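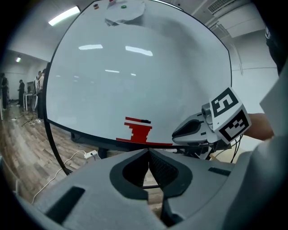

Rules for Working with Hand-Held Grippers in a Shared Room
Project report, Bemmont group, second-year automation course
November 30, 2021

1. Introduction

The task of our project was to write a set of rules for recording demonstrations with hand-held grippers. Our group consists of students who had no experience with such tools before February. In the beginning each of us worked in his own way, and for this reason many recordings could not be compared with each other. Our supervisor asked us to write down one common practice and to test it for one semester.

The report has two parts. First we describe the rules, and after it we describe what happened when we tried to follow them.

2. Which sources we used

We read the safety sheet of our department and the laboratory rules of the Plaren workshop, where we have our practical lessons. Both documents speak mostly about machines that move by themselves. A hand-held gripper is moved by a person, so some points did not fit and we had to write them new. We also received comments from the Beneš laboratory, which uses a similar procedure for its own students.

3. The rules

Rule 1. Before the session the operator walks the whole way between the start place and the board without the gripper. Cables which lie in this way are moved to the wall or fixed with tape. A power strip may stay on the floor only if no person must step over it.

Rule 2. The marker cube must be clean and must sit tight. The operator does not touch the printed faces with fingers. If a cube was removed, the calibration is done again, also when it seems to be in the same position.

Rule 3. When two grippers work at the same board, the operators agree aloud who goes first. The second one waits with the jaws open.

Rule 4. People who are not part of the recording stay behind the operator or at the side of the room. They are told before the start that a camera is running, and they may refuse to be recorded.

Rule 5. Shiny surfaces are checked before the first take. If the reflection of a lamp covers the place of work, the board is turned or one lamp is switched off.

Rule 6. A take with a mistake is not deleted. It gets a note and stays in the folder.

4. Results

We made 200 takes with the rules. In 7 of them the marker was lost for too long and the take could not be used. The most frequent reason was that the operator turned the wrist too far, so that the cube looked away from the camera. We added a sentence about it to our training sheet.

Rule 3 was forgotten two times, both times at the end of a long session. Rule 5 was the most difficult. With paper and small magnets the reflections were a bigger problem than we expected, and turning the board took much time - in three sessions we lost almost the whole first hour.

Rule 6 was not popular in our group at first, but the notes helped us later when we wrote this chapter.

5. Open questions

We did not decide how long one operator may work without a break. The Grekus form, which we used for the session protocol, has no field for it. We would like to add this field and also a place for the signature of the visitors from Rule 4. The changed form will be tested by the next group.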